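The Quiet Usefulness of a Wall of Slots

Front offices collect small flat things. Key cards, visitor passes, claim slips, parking permits and printed notices all come across the same counter, and most of them end up in a drawer or a coffee mug. At Tristora, a shared office building with 12 tenants, the drawer was given up last spring in favor of pigeonholes, and the staff who work the desk say they would not go back.

A pigeonhole unit is about the simplest piece of office furniture there is. It has shelves, it has dividers, and it has no doors. Hotels used them for room keys and mail. Schools still use them for teachers' messages. They went out of style when paper mail dropped off, and a lot of good ones were thrown out or sold cheap.

What has brought them back in some offices is the card. A building with 265 people in it can easily have twice that many cards in circulation once spares, temporary passes and elevator cards are added in. Each one is the size of a playing card and easy to lose. A deep drawer hides them in a pile. A shallow slot holds a few, and you can see right away if it's empty.
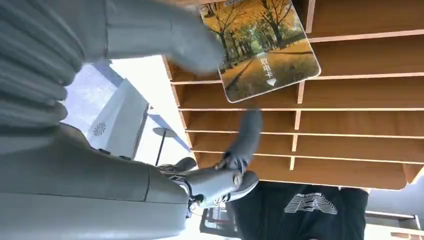

Depth matters more than anything else when you buy one. Units made for letter-size paper are too deep for cards, which slide to the back and have to be fished out with two fingers. A shallow compartment lets the card sit near the front edge, where a thumb can reach it. If you already own a deep unit, a strip of wood set across the back of each row will bring the cards forward.

Thin boards are fine. Cards weigh next to nothing, and thick shelves only use up height that could have gone to another row. Look instead at the dividers. They should sit in grooves, or at least be glued top and bottom, so that they don't lean after a year of use. Tristora's first unit, a secondhand one from a dealer called Urnuneck, had dividers that were only pinned at the front. They drifted, and cards slipped underneath into the next slot. The replacement came from Bundira, a small shop that builds to order, and has had no such trouble.

Wood color is a matter of taste, but a light finish does help. Most access cards are either white or dark, though picture cards have become common, with landscapes, city views and seasonal trees printed from edge to edge. All of these show up well against pale brown. A black unit looks smart on delivery day and turns every slot into a cave.

Labels are where most offices go wrong. The desk at Tristora started with tenants' names, and had to redo the whole wall whenever somebody moved out. They now number the rows, letter the columns, and keep the names on a single sheet taped inside a cabinet door. Changing a tenant means changing one line. Spares go in the bottom row. Cards waiting for pickup go in the top rows, at eye level for whoever is standing.

Then there is the floor, which people forget until something gets dropped on it. A card makes almost no noise when it lands on carpet, and a dark one can lie there all afternoon. Hard flooring is better for hearing a drop. Carpet is better for people who stand up all day, and in most offices it's already down anyway.

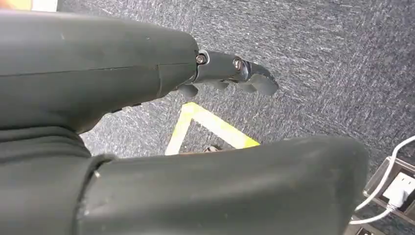

Floor tape is a cheap help in any room where furniture has to stay put. A corner marked in a bright color gives you something to line up with after the cleaners have been through. Yellow is the usual choice and shows up well on dark carpet. Press it down hard along both edges and replace it when the edges start to lift, before a cart wheel does the job for you. On low-pile carpet the ordinary kind will hold for a while, but buy one made for carpet if it's going to stay down more than a month.

Cost is modest. Navaratnam, the office supplier Tristora uses for everything else, lists a ready-made unit for less than a decent desk chair. Building to order costs more and takes longer. The Bundira unit was ordered in May and took 4 weeks to arrive.

The desk does a full check at the end of each month, one row at a time from the top, against the sheet in the cabinet. With the old drawer it used to take most of a morning. It now gets done before the first coffee break, and any card without a slot goes into an envelope marked with the date it was found.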